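Shapes for Holding: gallery from the Muretdale open workshop

We started this gallery in April, when the shelves in the back room became full and we had to decide which pieces to keep. The subject is holding. In Muretdale people have always made clamps, tongs, hooks and baskets. The whole collection has 287 pieces. On this page we show the part which we call Wodumel, after the old word for a handle in the family of our first teacher.

For each picture we write only a little, so please take your time with the shapes. The white table is good for this work, as small holes and thin edges are easy to see on it.
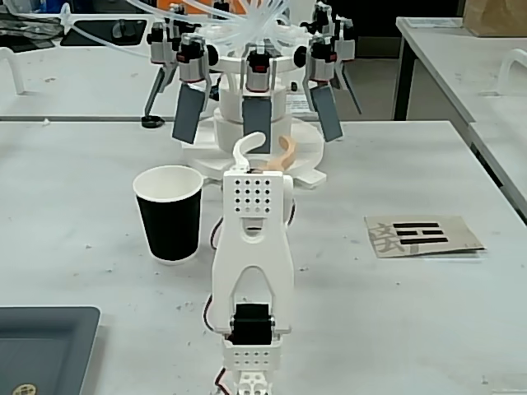

Bethel Lemma wrote to us that a hook is still the best teacher for a beginner, and that she would give every new member one curved finger to draw before giving any motor. She also asks if we can put the drawings next to the finished parts. We like this idea and will try it in the Melnychuk room, where the walls have more space.

Two ways of holding, small and large. The white printed arm has two curved fingers, one white and one tan, with their points turned up. The larger piece behind it carries six modules with red bands, and its front fingers are flat and dark like paddles.

Visitors may ask for the drawings of the printed brackets at the desk. The complete list, with 57 pieces from the Renska collection, is in the blue folder. Please put it back after reading.

Last updated: July 2023

Contact the workshop | Copyright Muretdale Open Workshop | Back to top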